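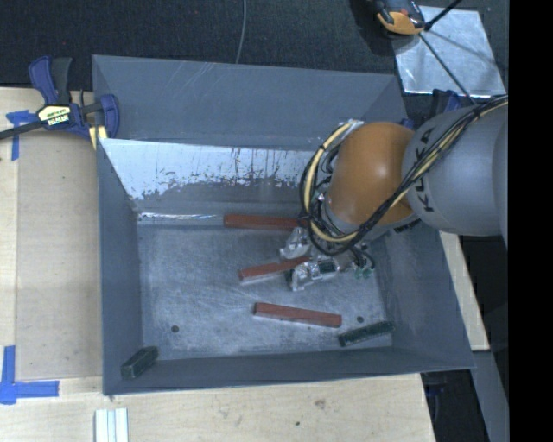
Five blocks, one gray bin. Three red, two green.

The Green Ones

My aunt left me the block set in February, along with her winter coat and a letter from the building about the storage unit. The letter said the unit had to be cleared by Monday. It was number 308, on the bottom level, past the boiler.

I had seen the blocks once, when I was small. She kept them at the apartment in Hultesby then, in a bin under the bed, and she took them out after supper. She didn't build anything with them. She put them on the rug and looked at them for a while and then put them back.

"Which ones are heavier?" she asked me.

I picked up a red one and then a green one. They felt the same to me, and I told her so.

"Try again when you're older," she said.

The unit was mostly shelves and newspapers. There was a lamp with no cord, a box of jars and a folding chair. The bin was at the back with a sheet over it. I pulled the sheet off and found three red blocks and two dark green ones, lying any which way on the bottom. One of the green ones had slid into a corner and stuck there at an angle.

I remembered more of them. I remembered a rug covered in them. But I was five then, and the rug was probably not large.

I carried the bin up to the street and put it on the back seat of the car. It rode badly. Every time I turned left, the blocks slid over and knocked against the side, and every time I turned right, they slid back. All except the one in the corner. At the light by the Dulero bakery I reached around and tried to pull it free with one hand, and then the light changed and the man behind me leaned on his horn.

At home I set the bin on the table and went to make coffee. The letter from the building was still in my coat. I read it again while the water heated. There was a second page, which I had missed. It was in my aunt's handwriting, folded in with the rest, and it was a list.

Red - from the school.
Red - from the school.
Red - from the ferry office at Peva.
Green - from our house.
Green - from our house.

That was the whole page. There was no date on it and she hadn't signed it.

I knew there had been a house. My mother mentioned it twice in my hearing, both times to say that the kitchen was cold. It was in Jia, on the river, and when the water was let in behind the dam the whole town went under, nearly 500 people's worth of streets. Everyone was moved out ahead of time. They were given 30 days and a truck. My mother took the dishes. I had never heard what my aunt took.

I went back to the table and looked in the bin. I picked up a red block and held it in one hand. Then I got hold of the green one at the front, which came up easily, and held it in the other. I stood there a good while. The coffee was ready and I let it sit.

They still felt the same.

I put them down and called my mother. She was watching something and didn't turn the sound off.

"Was the house green?" I asked.

"What house?"

"In Jia."

She thought about it. Somebody on her television was laughing. "The steps were," she said. "The back steps. Your grandfather did them one summer and the whole family walked around with green feet. Why?"

"I have two pieces of it, I think."

The sound on the television went down.

"Which two?" she said.

I told her I didn't know. I told her one was stuck in the corner of the bin and I hadn't been able to get it out yet. She asked if the side was rough or smooth, and I said I would have to look. She said to leave it alone, not to pull at it, she would come over.

"Now?" I said. "It's almost ten."

"I'm putting my shoes on," she said.

I moved the bin to the middle of the table and cleared the mail off both sides of it. Then I got out the good cups, which were hers from the truck, and poured the coffee back into the pot to keep warm.

More short fiction
The Boiler Room Key
Supper for One and a Half
What the Ferry Carried
A Coat With Somebody's Gloves in It

Contact | Submissions | Copyright, all stories remain with their authors | Back to top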